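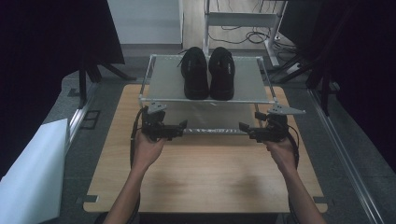 Black sneakers on the upper shelf of the small rack.

Nov 29, 2023
Glue notebook, Tresenden workshop

Continued from the last page. The question is still the same: why do the bonded samples from the Gostlow batch open at the edge after some days, when the older batch stays closed. I write down everything, also the small things, so that whoever reads it later can follow me.

Started with the cork. I cut new strips from both sheets, 40 mm wide and 200 mm long, with the grain marked in pencil on the back. The Gostlow sheet cuts more easily, and it leaves more dust on the knife. I brushed all strips on both faces, then wiped half of them with the dry cloth and left the other half only brushed. The wiped ones are marked W.

Adhesive: the water-based one from Geraghty, same tub as last week. It was standing near the window and there was a thin skin on top, so I removed the skin and stirred slowly until I could see no lumps. I am not completely happy about this. If the results are strange again, the first thing to do is open the new tub and repeat.

One coat on the cork, one coat on the backing cloth. Waiting time before closing: in the old notes I find two different values and no explanation which of them was used for the good samples. Please, when we change a waiting time, let us write it beside the sample number and not only on the lid of the box. Today I waited until the coat was clear and did not come off on the finger.

Press: 90 kg on the plate, the whole surface covered. I put the thin felt under the plate because the plate has a small scratch at one corner and it was leaving a line. The felt was not there in the earlier tests. I don't think it matters, but it is a difference.

After the press, first look. Edges are closed on all strips. On two of the strips without W there is a small bubble close to the end, on the side where I started with the brush. Probably I had too much adhesive on the brush there -- it is better to begin in the middle and pull outwards.

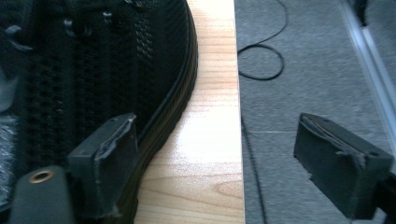

The peel test I did only by hand, with the spring scale, so the numbers are for comparing and should not be given to Gradness as results. I pulled from the short side, slowly, and tried to keep the same angle. The older batch tears inside the cork, which means the glue line is stronger than the material, and this is what we want. The Gostlow strips marked W do the same. The brushed ones come apart cleanly at the glue line for the first part and then start to tear.

So it looks like dust. I would like to believe it, because it would be a cheap answer, but the samples are only one day old and the trouble always came later. Strip 322 from the earlier series also looked perfect on the first day, and by the weekend I could put a fingernail under it.

Humidity I could not check. The meter shows the same value in the store room and outside in the rain, so I think it is broken, or the battery is weak. Put a note on it.

To do:
-- leave all the strips on the upper board in the store room, not in the drawer, and turn them once a day
-- open the new tub, repeat with wiped and not wiped
-- ask Gostlow if they changed the sanding of the sheet, and with which grit
-- find a second felt, this one already has glue on it
-- battery for the meter

I washed the brushes in warm water, twice. The wide one is losing hairs, and I found three of them in the coat, so for the next series I will use the foam roller. The unused cork is back in its bag with the pencil marks facing up. Next look at the strips tomorrow morning, before the heating comes on.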